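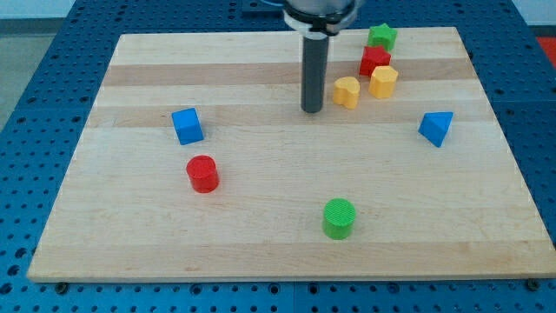

The arm over its board, eight blocks to push around.

27 Jan 2018

I have now written the equipment budget for this bench four times, which is more drafts than I gave my thesis introduction. Version four is the one I intend to defend, so I'm putting the reasoning up before I forget it and somebody asks.

The number at the bottom is $3,835. That is what's left for the year after the arm, and the arm was last year's money, so as far as the spreadsheet is concerned it arrived by stork. What I'm buying now is everything the arm needs in order to be worth having. Nothing on the list would look good in a brochure.

First line, a second controller. We run on a Barros unit and there is exactly one of it. When it goes, and the fan has started making a noise I would describe as thoughtful, we wait for a repair slot. Their January quote for a refurbished spare came in well under new, with a warranty of 102 days. I'd love to meet the person who settled on 102.

Second line, tooling. The finger is a plain round-tipped rod and I am fond of it. It pushes things. A salesman from Urkska spent most of an afternoon trying to move me up to a two-jaw gripper with force sensing, and it was lovely, and it cost more than the rest of the list put together. Our task for this year is pushing shapes to where they're asked to go. I took the catalog home and put it under the short leg of my desk. What I am buying is two spare rods and a breakaway mount, so that the next time I get a height wrong the mount gives up before the arm does.

Then the work surface. I get grief about the butcher block, usually from people who have priced proper fixture plates. Trasham wanted $620 for a machined one in our size. The board came from the kitchen aisle. It's bolted to the perforated table, it's flat enough, and if something gouges it I can sand it or start over at the far end. I did put in for a second board and a box of bolts - the hole grid makes swapping easy, and I'd like one I haven't spilled on.

Blocks. The first draft had a line for "manipulation object set, certified," which I had copied from somebody else's proposal without reading it. Ours are printed. A star, a heart, a hexagon, a couple of cylinders and so on, in four colors. The budget now says filament, 30 dollars, and I expect to underspend. The cylinders are the good ones for demos and the triangle is the one that makes visitors go quiet.

What got cut: the enclosure, the nicer lights, and a two-year support plan for Brevavus, the logging software. The plan covers phone calls. I have phoned them. I will save the money.

What I wish I'd done from the start is leave a fat line for cables and adapters. Every draft had it at zero, as if the parts would find each other by scent. Version four has a real figure in it, taken from the enclosure, and I already know it's too small.

Shipping isn't in there either. I just noticed that. Version five, then.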